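More Runs Won't Fix a Narrow Habit

The pitch at Nuvholm last November was simple enough. Collect more examples and the arm gets better. Kokkonen says much the same thing on its website, and I have watched two groups spend a year's budget acting on it. I don't buy it, or at least I don't buy it at the price being charged.

What gets counted in these projects is runs. A run is somebody steering a simulated arm through a job from start to finish. Prilus pays by the run, so people learn to produce runs. They find one comfortable approach and repeat it.

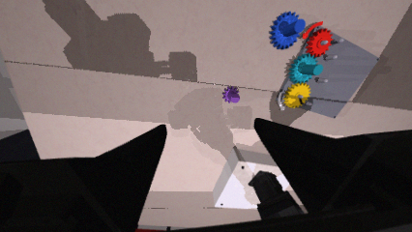

Gear assembly is the task everyone likes to show, and I understand why. It looks like real work and it is easy to score. But think about what an operator does with it after 40 tries. The bright colors make every part easy to pick out, the purple gear as much as the red or the yellow, and nothing in a real gearbox is painted to help you. The beige walls are just as kind. A system trained on that may be learning colors and one person's wrist habits, and the score won't tell you which.

I asked for the failed runs from the Vurudstead set. There were six. The rest had been deleted as noise, slips and second attempts included, and those were the ones I wanted to see. How a person recovers from a bad grip is worth more to me than another clean pass.

Pay for variety, keep the mistakes, and then show me the numbers.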